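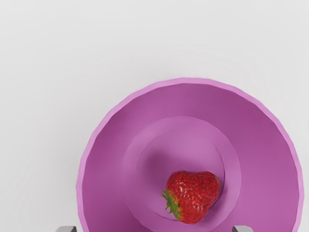

Simulated wrist view, strawberry in bowl, gripper open.

Kettle sim set - read me before you spend anything

I put this folder together for Renzo Mancuso and whoever else ends up signing for the arm we want in January. It's 440 simulated episodes of soft fruit and a bowl, made so we could argue about grippers before paying for one (much cheaper that way!). Last updated 09/12/2024.

What you get
- 440 episodes, 78 of them held back for testing
- 6 finger shapes, all parallel jaw
- a budget sheet, budget.csv, which is the file most of you came for

How I've been using it
I pick a finger shape, run the same 100 starting positions, and write the result next to the quote from the supplier. Bowls are the hard part for us. A wide shallow one like the pink one up top leaves room for open fingers, and I'd love to tell you the deep ones go just as well, but I haven't run enough of them yet. Please don't size a gripper off the shallow bowl numbers alone.

The budget sheet
Each row is one thing we'd have to buy: arm, gripper, spare fingertips, mount, cables, shipping. The Gestau and Larusholm quotes are in separate columns and they don't cover the same stuff - Larusholm leaves out the mount, so add that before you compare totals. Barry Dawber went through the power and floor space lines and changed two of them. His notes are in the last column.

Things missing
No force readings. No bruising either, the berries in the sim are rigid, so nothing in here tells you how hard is too hard. I've left a line open for a week of trials with real fruit and I'd fight to keep it. Training time on the Nimasia machine isn't priced yet.

If a number looks off, change it in the sheet and put your initials beside it. I'd like the gripper line settled first, then the arm, then the

mount.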